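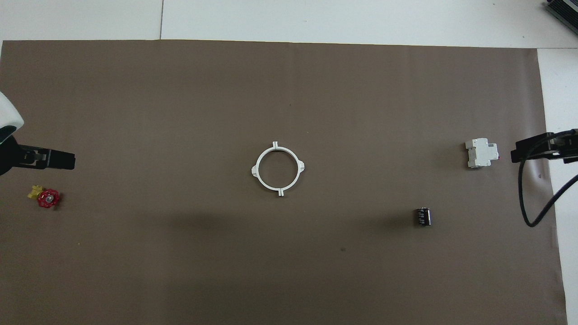 What does a two-armed bench cell need before it can sort mixed parts?

A rigid table, a fixed position for each arm, a shared coordinate origin and a set of parts whose sizes are known in advance. Cameras and grasp software come after that.

Two-Arm Cell at Milum Workshop Passes First Sorting Target

A pair of robot arms installed on a white table at the Milum shared workshop has completed 1,187 logged pick attempts, according to a build note posted to members on 11th June. The note was written by Baptiste Courtois, who did most of the wiring and all of the calibration.

The cell is known in the workshop as Mudano. It is meant to take small mixed hardware from a flat surface and place it in trays by type. The trays are not fitted yet. Work so far has been limited to picking a part, lifting it clear of the surface and setting it down again at a commanded position.

Both arms carry black parallel grippers with flat fingers. The table is covered for the most part by a brown sheet with a matte surface. Courtois tried bare tabletop first and reports that white plastic parts were hard for the vision software to separate from it. The sheet is replaced when the creases get deep enough to tip a part.

The present test set includes a small valve with a red handwheel and a brass-colored body, a DIN-rail circuit breaker, an electrolytic capacitor and a white plastic ring bracket with four tabs. The set was chosen for its spread of shapes. The capacitor is the least tolerant of position error. The bracket is picked by its rim and has given the most trouble in planning, as the software at first kept proposing a grasp at the center of the opening.

Success across all parts stands at almost 12 failures per hundred attempts in the latest sessions. Most of the failures are early finger contact that pushes the part out of reach of the planned grasp. The note gives no separate figure for each part. 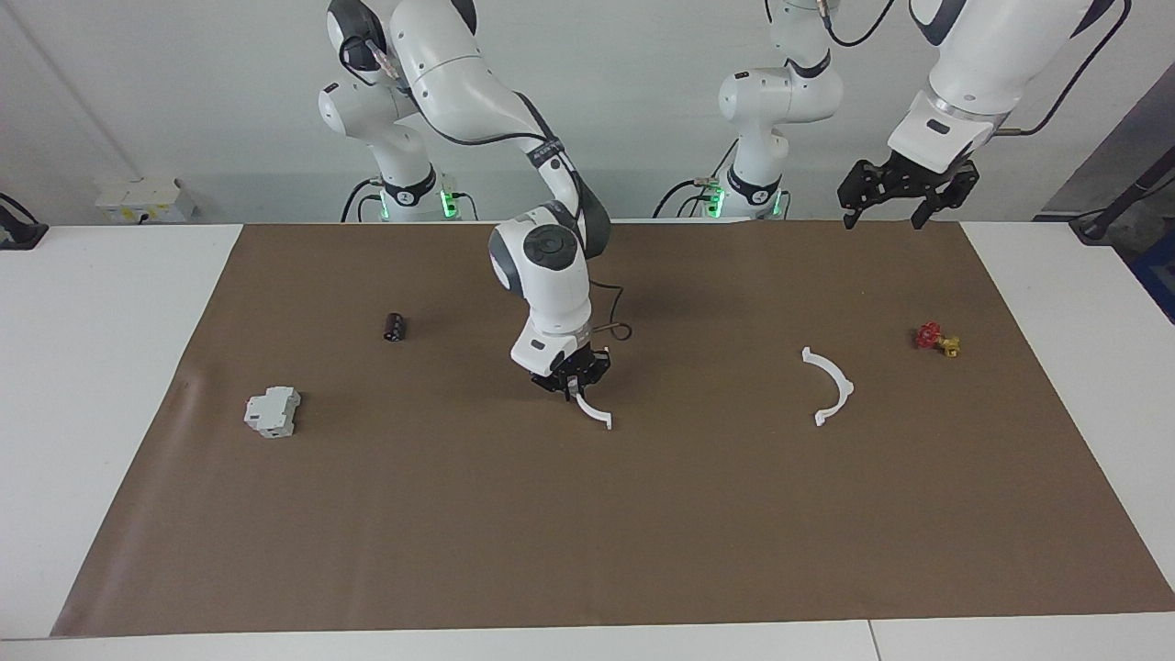 Vol. 12, No. 2

Curved parts were added to the set after the bracket. They are thin semicircular arcs in white plastic and lie flat when set down, so the fingers must come in low and close on a thin section. With one gripped at its end, the rest of the arc hangs below the fingers, and the planner has to include that length when it works out clearance over the mat. Early versions left it out.

Only one arm moves with a part at a time. The other holds at a waiting position above the mat with its gripper open. Motion is scheduled by Clemow, a control program written by members and kept on the workshop server. A handover routine exists in Clemow but is switched off until the zone between the arms has been measured again.

Cable routing is still open. The cable loops at the wrists have enough slack for the present range of motion, but the note asks for clips before the speed limit is raised. The limit is currently set in software and also on the controller, and the two settings must match or the cell will not start.

The next stage is a fixed tray rack, to be cut on the router in the Leblanc room. Courtois plans to run full sorting cycles in August. Members who want to add a part to the test set should leave the part and a dimensioned sketch on the shelf by the router. Parts with sharp edges or loose liquid will not be accepted.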